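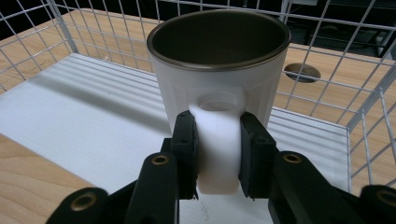
Gripper fingers creeping sideways on mug handles - pads, bushings or something else?

3 min read

Search the help pages

Hi everybody, and thanks in advance for reading, I know I go on a bit. I look after a small gripper with black printed linkages and brass-colored bushings, and I use it mostly for picking mugs up by the handle. It ran beautifully all winter. Since April the fingers close on the handle and then seem to creep a hair to one side, and now and then the mug twists as it lifts. I have wiped the dark pads with a damp cloth and tightened the pad screws, and it was better for a day or so and then went right back. The counter says 3000 cycles on this set of linkages. Should I be ordering pads, pressing in new bushings, or printing the whole lot again? I'd hate to take it all apart if it's only the pads.

Answer 1 (accepted)

Oh, I know this one well, we had the same trouble on our Gronow bench and I spent a whole evening blaming the wrong part. Before you order anything, take the power off, hold one finger at the tip and wiggle it gently from side to side. Then do the other. If one moves more than its neighbor, look at the bushings on that side first. The brass itself usually lasts for ages, but the printed hole it sits in opens up little by little, and then the bushing turns in the plastic when it should be staying put and letting the pin turn.

You can check by putting a dot of marker across the edge of the bushing and onto the arm. Run it 50 cycles and look at the dot. If the two halves don't line up anymore, that arm is finished and I would print a new one. I have tried glue - it held for a week and then I had glue in the pivot as well, so please don't do that.

When you put the new arm in, press the bushing in slowly with a vise and a scrap of wood, and keep it square. Leave the pivot screws a touch loose, close the fingers on a mug handle so they settle against it, and snug everything up from there. Ours went back to lifting straight, and I do the marker check every month now with a cup of coffee next to me (my own cup, well out of reach!).

Answer 2

Could be the pads. I changed mine to the Nilance ones and they are fine.

Answer 3

Adding to the first answer, which is good advice - check the pads for a shiny patch too. Handles are rounded, so all the squeeze lands on one narrow strip and it polishes up. I swap the left and right pads if the screw holes match, and get a bit more life out of them that way. And go easy on the closing force, I had mine far too high for ages and it was hard on the arms.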